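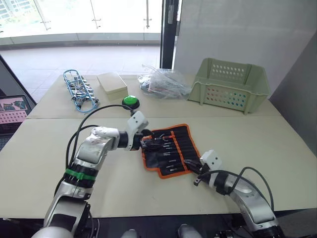 Two-arm bench cell: inspection before the purchase decision
Site: Clivia workshop, Davora building
Date: 16/08/2018

1. Arms and cables
Both arms reach the tool roll at the middle of the bench: OK
Cables over the arms: TO CHECK
Comment: The cables make high loops above the table. Please ask Anar for the price of cable clips and a sleeve for each arm. It was not in their offer of July.

2. Table
Surface clean and level: OK
Seam between the two tops: TO CHECK
Comment: We should budget for one single top. Ó Néill needs three weeks to deliver it.

3. Push button
Green button in reach of a standing person: OK
Emergency stop, separate and red: NOT IN THE OFFER
Comment: The green button must not be counted as a stop. This item has to be bought before we sign anything.

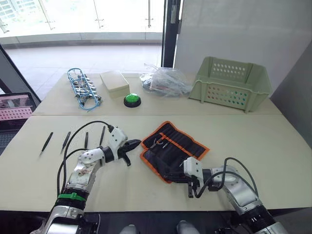
4. Tools and small parts
Tool roll open, pockets in reach of the right gripper: OK
Slim tools kept in a fixed place: NO
Comment: Four of them are lying on the table beside the left gripper. I propose a holder with 12 places, and a second tool roll as spare.

5. Storage on the far table
Basket, box and plastic bag outside the working area: TO CHECK
Comment: A shelf is cheaper than a bigger table. Please measure first.

6. Budget
Guarantee asked: 21 months
Reserve for spare parts: 15 per cent of the price
Comment: The reserve does not include gripper fingers. They must be a line of their own.

Next inspection: after the answer from Anar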